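Bench notebook, Utholm room, November

Started at half past eight with the patch leads, which have been breeding in the drawer again. The job is to get the small rack fit to be seen before the Starnaner people want it, and the leads are the part everyone agrees is trivial and no one has done.

Sorted by eye into good, doubtful and bin. Doubtful is the largest pile. Most of them are doubtful for the usual reason: the little latch on the plug has gone, so the thing sits in its port until somebody breathes on the rack. The yellow ones with proper boots have lasted best. The bootless ones from Millby can go back to Millby, or into the sea.

Tester said 29 good, which I did not believe, so I changed its battery and ran them again. Still 29. Apologies to the tester.

Lead 418 is a puzzle. Passes lying flat, fails when bent near the plug, passes again if you look cross with it. I have cut one end off and will crimp a new one when the decent crimper comes back from wherever it lives now. The other crimper is fine if you like doing everything twice.

Foam: black stuff on the bench for laying plugs on. Worth having -- a dropped plug stays where it lands and doesn't skitter off down the back. Downside is that it sheds, and crumbs of it find their way into sockets. Blow out every port before plugging anything in. I wrote the same thing in this book last winter and evidently didn't read it.

Rack: the switch stays at the top. I was tempted to move it down 2 slots to shorten the runs, but then the lid can't be got at without taking half the cables off, and I have done that once. Leave it. Label both ends of every lead, same number, pen that doesn't rub off. The Hafþórsson labels looked lovely for about 3 weeks and then dropped off in the warm.

Still to do:
crimp 418 and test it bent
find more boots, yellow if possible
port list, on paper, taped inside the door of the cupboard
ask who has the decent crimper

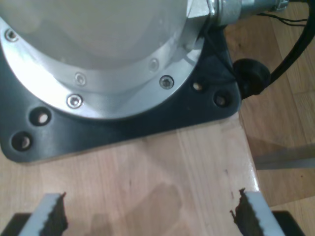
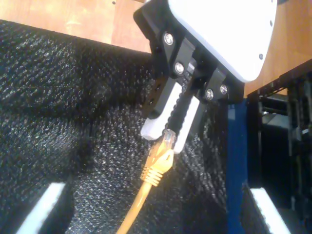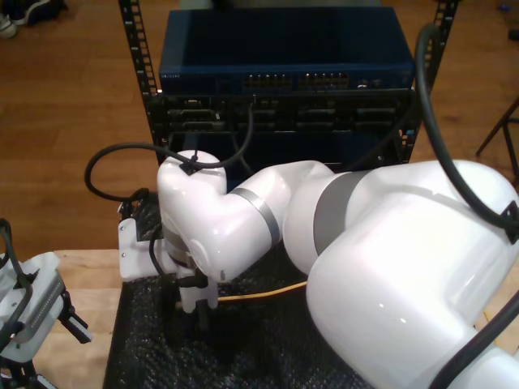
Bench and rack, Utholm room. Yellow lead with its boot on in the second; switch at the top of the rack in the third.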